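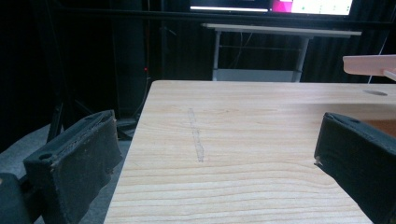 Koma, April 2023

4.3 Does the policy look at the mark?

Figure 4. View from the hand-held gripper, fingers open over the board. The pencil line runs across the grain.

The result that drew the most interest in our earlier report was that a policy trained on hand-held demonstrations seemed to place its fingers with respect to a pencil line on bare wood. We are less sure of that reading than we were. The line in Figure 4 is faint and broken, and it competes with wood grain that is easier to see than the line itself, most of all near the camera. A small image encoder may well pick it up. It may equally well be using the far edge of the board, the white table behind it, or the bright screen at the top of the view, all of which offer far stronger contrast.

To separate these, we went back through the 341 demonstrations in the Kandpal set and sorted them by whether the line could be recovered from the image after downsampling to the policy's input size. Two of the authors did the sorting without seeing the action labels. In 117 demonstrations the line was lost entirely at that size. If the policy were reading the line, its error on these should be plainly worse than on the rest. It was worse, but by less than the spread between training seeds, and with five seeds we do not think the difference deserves a p-value.

Masking gave a less comfortable answer. When the line was painted over with nearby grain, predicted closing positions hardly moved. When the background beyond the far edge of the board was replaced with flat gray, they shifted toward the left finger in every seed. Nishad and Marwat argued in review of a draft that flat gray is itself an unusual input and that some shift is to be expected from any such edit. That is a fair objection. We repeated the test with blurred backgrounds and found a smaller shift in the same direction - smaller, but still larger than anything produced by removing the line.

The finger pads are a second concern. Both are covered in a dark, fuzzy material that shows wear, and the rims are ragged enough to change the outline of each finger from the camera's side. Pads were replaced once, in September, and the demonstrations before and after that date were not balanced across boards. A network that learned "old pads, board A" would score well on our original split. The Graltico baseline, which crops the fingers out, loses some accuracy overall but shows no such dependence on date.

None of this shows that the mark is ignored. It shows that the earlier experiment could not have told us either way, and the claim in its abstract should be read with that in mind. A proper test would move the line while keeping the board and the room fixed, with at least five line positions per board and pads from a single batch. We have not run it.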